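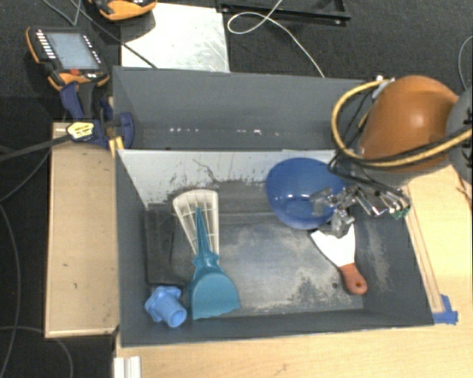
Chapter 4
When the Work Changes Hands

In May, the returns department at Cuvow put its first robot arm on the sorting line. The company sells kitchen goods and hand tools by mail, and its building in Nornitz handles everything customers send back. Until then, 37 people had picked through mixed bins by hand, item by item, on two shifts.

No one was laid off. Six sorters moved to a new job called cell operator. They start the arm, clear it when it stops, and set aside the pieces it cannot grip. The pay is slightly higher. The work is also lonelier – several operators told the shift leads that they missed talking across the table.

Other changes were harder to see. Experienced sorters could tell a cracked handle by touch, and that skill had never been written down. Managers had counted items per hour and little else. When the arm began passing damaged goods back to stock, they had to ask the sorters what they had been checking for all along.

This chapter looks at how tasks are divided when a machine joins a team. Section 4.1 separates a job from the tasks inside it. Section 4.2 covers training and pay, and returns to Cuvow to see how the operators' duties were set.

Key terms: task, job design, cell operator, tacit skill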